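Keeping the old machines going: an interview with Vaida Luik

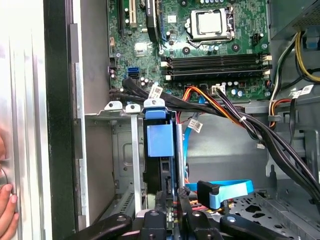 A desktop computer with its side panel removed. The memory slots are empty.

26 is not a large number of opening hours for a public service in a month, but it is what the Gumon Repair and Reuse Library is able to offer, and demand has grown steadily since the service began in February of last year. Vaida Luik has managed it from the start. She spoke to the district bulletin at the library's premises on Asante Street, shortly before the publication of its first annual report.

The service lends refurbished computers to households for periods of up to a year, accepts equipment that offices no longer need, and holds repair sessions at which residents may bring in their own appliances. In its first full year it issued 353 machines on loan. A further 503 items were brought to the repair sessions, of which the greater part were small kitchen appliances, lamps and radios.

Ms Luik came to the post from the lending department of a public library, where she worked for 14 years. She considers the two forms of work to be closely related. "A lending service has to know what it holds, where it is and when it is due back," she said. "Whether the object is an atlas or a computer makes less difference than people imagine. We catalogue in the same way. We send the same reminders, and I am afraid we receive the same excuses."

The original proposal was for a repair workshop only. Lending was added after a survey of parents in the district, carried out by Birutė Dambrauskienė of the schools office, found that many pupils were completing written homework on a telephone. Ms Luik described the survey as the most useful document she was given on taking up the post. "We had assumed that families wanted help with repairs. Many of them had nothing to repair. Mrs Dambrauskienė's figures altered the budget within a fortnight, and they altered the room as well. The long wall was to have been workbenches and it became shelving."

Equipment arrives chiefly from employers replacing their office computers. Each donor signs a transfer form, and storage drives are erased before any other work is done. Where a drive cannot be erased it is removed and destroyed, and the donor receives written confirmation. Ms Luik was firm on this point. "We were asked in the early months whether the form could be shortened. It could not. A firm that hands over a computer is handing over its letters, its wages and its customers' addresses, and we would lose every donor we have after a single mistake."

Parts are taken from machines that cannot be returned to use. Memory is in the greatest demand, followed by power supplies. Clem Katene, the senior technician, keeps a stock book for both and has asked that it remain on paper. Ms Luik has agreed to this for the present, although she would prefer to see it combined with the main catalogue, which runs on a library system called Traseck.

Asked what had proved most difficult, Ms Luik spoke of the collection of loans at the end of their term. A borrower may renew once. After that the machine is expected back, and she acknowledged that the rule was not popular. "A child has had a computer for a year, has kept schoolwork on it, has perhaps put stickers on the lid. I understand very well why a parent does not wish to return it. We have put forward a scheme under which the household may keep the machine for a small sum, and the council will consider it in the autumn."

The repair sessions operate on different terms. Residents are asked to remain with the item while it is being examined and, where it is safe, to take part in the work. Kaja Zariņš, who supervises the sessions, introduced this requirement after the first month, when a number of items were left at the desk and not collected. Attendance fell at first and has since recovered. Appliances that heat water are given an electrical safety test before they leave the building, and Ms Luik noted that the test is refused more often than one might expect. In those cases the item is returned unrepaired.

The present lease on the Asante Street premises runs until 2027. Ms Luik would like a second collection point before then, and has held discussions with the Flisosa community centre, which has a ground-floor room with level access. "Computers are heavy, and our steps are steep," she said. "I have watched a gentleman of eighty carry a monitor up them and decline all assistance. I should prefer not to see it again."

She was asked, finally, whether she repaired things at home. She replied that she had a toaster which had been awaiting attention since the spring, and that Mr Katene had offered to look at it.

The annual report may be consulted at the library's front desk. Residents wishing to borrow a computer should bring proof of address.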